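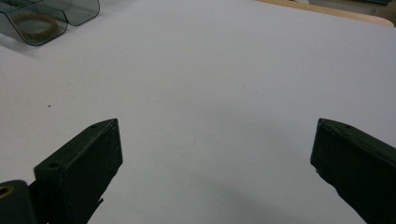
Chapter 7: Getting to Know a Waterfall Town

Tourism & Travel Studies > Destinations
11 min read

The first time I went to Trorunthorpe I did everything wrong. I showed up at noon on a holiday weekend in April, parked in the first lot I saw (it was the wrong one, a long way downhill from the falls), and walked up the road in the heat with one small bottle of water. By the time I reached the viewing deck it was so packed that I saw the waterfall mostly between other people's shoulders. I still loved it! I went home with sore feet and a pile of questions, and those questions are pretty much what this chapter is made of.

In the last chapter we looked at beach resorts, where visitors spread themselves out along the sand and stay for days. A waterfall town works on a different clock. Almost everybody comes for one thing, they all want to stand in the same spot to see it, and most of them are back in the car or on the bus within a couple of hours. If you're going to work in a place like that, or plan trips to one, you have to think about time and crowding a lot more than you'd think about, say, hotel beds.

So let me tell you how the place is laid out, as we'll be coming back to it all the way through the chapter. Trorunthorpe sits at the bottom of a steep green valley. The main street has the bus stop, two bakeries, a row of guesthouses and more souvenir shops than any town that size could need. From the top of the street a path climbs through the woods to Flimen Falls. There are 362 steps on the steep part (the number is painted on the last one, which I thought was a bit mean), and then the trees open up and you hear the water before you see it. I've been up in sunshine and in drizzle, and I like it better in drizzle, when the whole valley smells like wet leaves and you get the benches to yourself.

Above the falls the path keeps going to the Cárdenas overlook. Most day visitors never get that far, and I didn't either on my first trip. It's another 2 miles of fairly gentle walking, past a meadow and an old stone sheep pen, and at the end you can look down the length of the valley and pick out the roofs of the town. I met a couple up there once who had been coming every spring for years and had never bothered with the falls again after their first visit. They brought soup in a flask and stayed until the light went.

Then there's Zarken, the village on the far side of the ridge. It has one café, one inn and a church with a crooked tower. You can walk there from the overlook if you have good shoes and most of a day, and a small bus will bring you back around by the road. I put Zarken in this chapter on purpose. When people in Trorunthorpe talk about spreading visitors out, Zarken is usually where they want to send them, and people in Zarken have their own opinions about that. We'll hear both sides in section 7.3.

A word about numbers before we get going, and then I promise to leave them alone for a while. On a busy spring day the falls path gets more than 1,000 walkers. That sounds like a lot, but the daily total tells you very little about what the visit feels like. Spread those people from breakfast to sunset and you'd have a pleasant walk with some company. Squeeze most of them in between late morning and early afternoon — the hours when the tour buses come in — and you get my first visit, shoulders and all. Planners call this peaking. You'll see the word a lot from now on, and once you know it you'll start noticing it at museums, ski lifts and your own grocery store.

Here's how the chapter goes. Section 7.1 follows a single visitor from the parking lot to the falls and back, with all the small decisions along the way: where to stop, where to eat, whether to buy the fridge magnet. Section 7.2 looks at the path itself, and at what happens to soil, roots and wooden railings when a lot of feet go by. Section 7.3 moves over the ridge to Zarken. Section 7.4 is about money, mainly how little of it a short-stay visitor leaves behind and what the town has tried so far (an evening market, a walking pass, and a shuttle that I'm very fond of even though it's always late).

Some words to watch for as you read: day visitor, length of stay, peaking, carrying capacity, shoulder season, honeypot site. They're all in bold the first time they come up, so don't worry about learning them now.

Before you start 7.1, think of a natural place you've been to that everyone in your area seems to visit. It could be a lake, a lookout, a cave, anything. Write down when you arrived, how long you stayed, what you spent and the farthest point you walked to. Half a page is plenty, and messy notes are fine. Keep it somewhere safe, because you'll be using it in the activity at the end of 7.2, where we'll draw up an hour-by-hour plan for a visit and then try moving it to a quieter part of the day.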